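The Clevham is a round table mat, sold singly, for people whose table is nicer than their crockery or the other way about. We make it in our own workshop and have changed it twice, once for the better.

It began as a favour. Olumide Wike wanted something to put under a hot bowl that didn't slide when leaned on, didn't curl at the rim and didn't have a map of Tuscany printed on it. He is still the person who tests them, mostly by being careless.
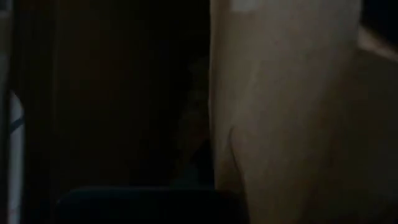 *Plain and matt, up close.*

## What you get

One mat, in a flat card sleeve. The top is a tightly woven cotton with a wiped finish, the back is natural cork, and between them is a thin layer of felt that does most of the work and gets none of the credit. There are three colours: Ink, Oat and Brick. We did offer a fourth, called Moss, until enough customers wrote in to ask whether theirs had gone off.

## Size and fit

The Clevham is 300 mm across, enough for a dinner plate with a little room left for the fork. It is not big enough for a dinner plate, a side plate, a glass and a phone. If you eat like that, the Mathias is the oblong one and you'll be happier with it.

On a small table, overlap them. The edge is bound flat, so a plate that straddles two mats will sit level – or level enough for soup, which is the test we use.

## Breakfast, mainly

We sell these as dinner mats and people use them in the morning. Fair enough. Cereal is the harder job anyway: milk travels, crumbs get into a weave, and whoever is eating is rarely at their best.
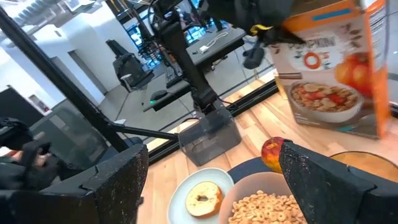
## Looking after it

- Wipe with a damp cloth. Warm water and a drop of washing-up liquid will shift most things.
- Beetroot, turmeric and red wine want dealing with the same day.
- Don't put it in the dishwasher. The cork will survive and the felt will sulk.
- Dry it flat, cork side up.
- Pans straight off the hob need a trivet. We make one, the Fomen, and it's ugly and very good.

## Ordering

Single mats go out by post within 10 working days. For cafés and guest houses we do a box of 20 in one colour, with the sleeves left off so you don't have to spend an evening flattening card. Mixed boxes are possible if you ask nicely and aren't in a hurry.

Brick is out of stock until September. Ink and Oat are on the shelf.

If a binding comes loose, send the mat back and we'll restitch it. Teeth marks are treated as a separate matter – please say which animal.

Page last checked July 15, 2026.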